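Search this repository Search

Hirnby finish ageing records

README

Colour and gloss readings from clear-finished timber panels, kept by the Bortolotti joinery shop and released for anyone modelling how finishes yellow. Panels were coated in the shop and hung on the north wall at Kostside.

Contents

panels.csv holds one row per panel: panel_id, species, finish, coats, hung_month.
readings.csv holds one row per reading: panel_id, month_no, L, a, b, gloss_60.
notes.txt is free text, unedited.

There are 100 panels. Readings were taken monthly for 36 months. Missing values are blank, never zero.

Method

Each panel was sanded, wiped down and coated on all faces. Colour was read at marked spots on the front face and the mean recorded. Spots were placed clear of knots and filler.

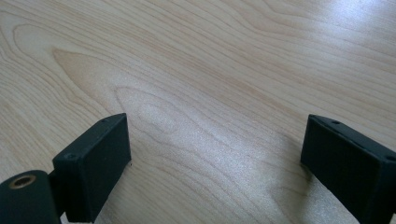
Gloss was measured along the grain only. Cross-grain readings exist for the first May but were dropped from the release, as the jig was out of square. Panels with visible coating faults were stripped and recoated before hanging, and keep their original panel_id.

Known problems

Panel 39 was hung back to front for part of the first winter. Its rows are included and flagged in notes.txt.
The meter was replaced partway through. The new unit reads slightly higher on b; no correction has been applied.
The "Rernance" finish code covers two batches of the same oil. They can't be separated.

Loading

Files are UTF-8, comma separated, with a header row. Sort readings.csv by panel_id and month_no before taking differences. Row order isn't guaranteed.

Licence

CC BY 4.0. Credit the Bortolotti shop and state the version used.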